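Home | Projects | Reports | People | Contact

Print this page | E-mail this report

Zalitz: When the Right Arm Wouldn't Let Go

Our project had two arms sorting wall chargers and power strips on one shared table, and we loved every minute of it, even May, when the right gripper started hanging on to things!
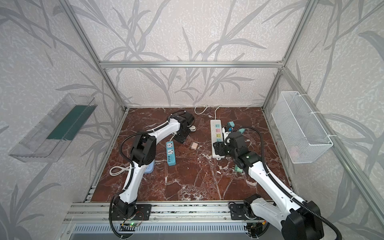 Halvard Sundqvist
Student lead, Zalitz project

The fault showed up at cycle 1395 of a planned 2000. The software sent "open," got "done" back, and the fingers stayed shut. Then the arm drove off to its next target with a charger still in its grip and knocked into the other arm (slowly, thank goodness). Nothing was plugged into the wall, which is a rule in our lab.

The cube adapters are great test parts, with smooth sides and USB ports on top, but a strip with several of them in a row leaves very little room for fingers.

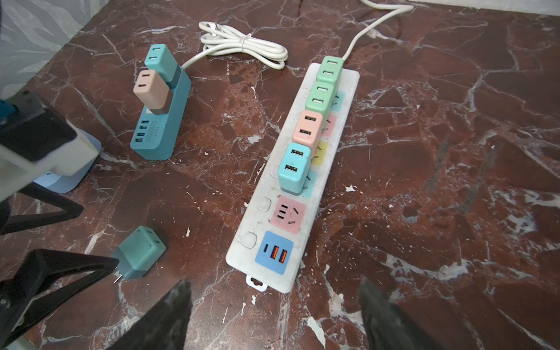

What we found

We chased the camera code first and lost nearly 3 days on it. The real problem was one line: the driver reported "done" when it had sent the command, before it had read the finger position. Now the arm waits for the reading and stops both arms if it's wrong. We also slowed the approach near prongs.

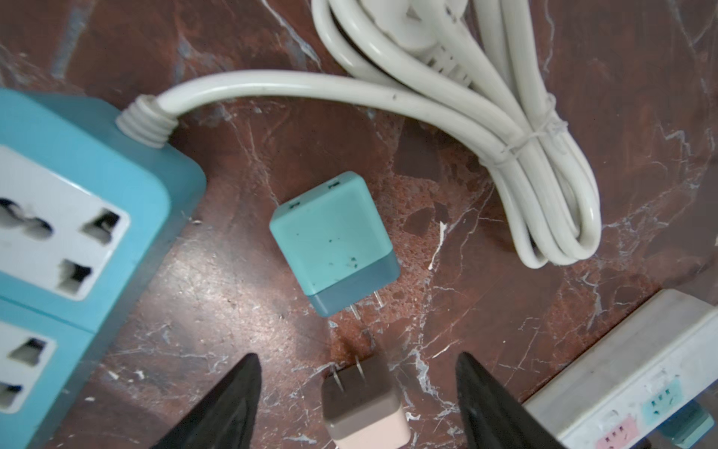 Two chargers, prongs facing, with the fingers on either side of the nearer one.

Comments

Sławomir Krawczyk: Same bug on our Clanlow rig! Did you log the motor current?

Halvard Sundqvist: Only after the bump. It's on all the time now.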